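Looking After a Wooden Tabletop

Most wooden tables need less work than people give them. A wipe after meals, something under hot dishes and a fresh coat of oil now and then will cover the everyday care. The rest is fixing small marks before they turn into big ones.

Daily cleaning

Use a soft cloth wrung out well in warm water with a drop of dish soap. Wipe along the grain, then go over it with a dry towel. Skip the scrubbing side of the sponge, and skip spray cleaners with ammonia or bleach. They dull the finish a little each time, and you won't notice until one end of the table looks gray.

Crumbs get packed into the joints between boards. A wooden toothpick or an old toothbrush gets them out. Don't use a knife tip.

White rings

A white ring is moisture caught in the finish, and it often comes out. Lay a clean cotton cloth over the mark and press with a warm iron, no steam, for 5 seconds at a time. Lift and look between presses. If the ring has faded by half, let the table rest overnight before doing more.

For a faint ring, rub in a bit of plain petroleum jelly at bedtime and wipe it off in the morning.

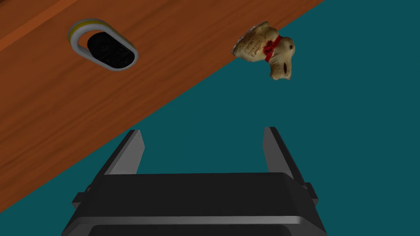
Dark rings are another matter. They have gone through the finish and into the wood, and you will have to sand and refinish that spot.

Which finish do you have?

Put a drop of water somewhere out of the way and leave it for 17 minutes. If it sits up in a bead, you have a film finish such as varnish, and oil will only smear around on top. If it soaks in and leaves a darker spot, the table is oiled or bare and could use a coat.

Oiling

I used Lundholm table oil for years and switched to Zultico when the hardware store stopped carrying it. Both work. The Zultico smells stronger, so open a window.

Clear the table and clean it the night before. Pour a small puddle, spread it with a lint-free rag and leave it for about 20 minutes. Wipe off everything that hasn't soaked in – more than you think, or it will stay tacky for days. Keep dishes off it for 4 days if you can.

Lay the oily rags flat outdoors to dry before you throw them away. A wadded rag can heat up and catch fire by itself.

Scratches and edges

Light scratches on an oiled top can be rubbed out with fine sandpaper, 400 grit or so, always with the grain. Re-oil the spot afterward. On varnish, a wax stick from Peixoto in a matching brown hides most of it.

The front edge wears first, from sleeves and belt buckles. Give it an extra wipe of oil in September, before the heat comes on and the air dries out.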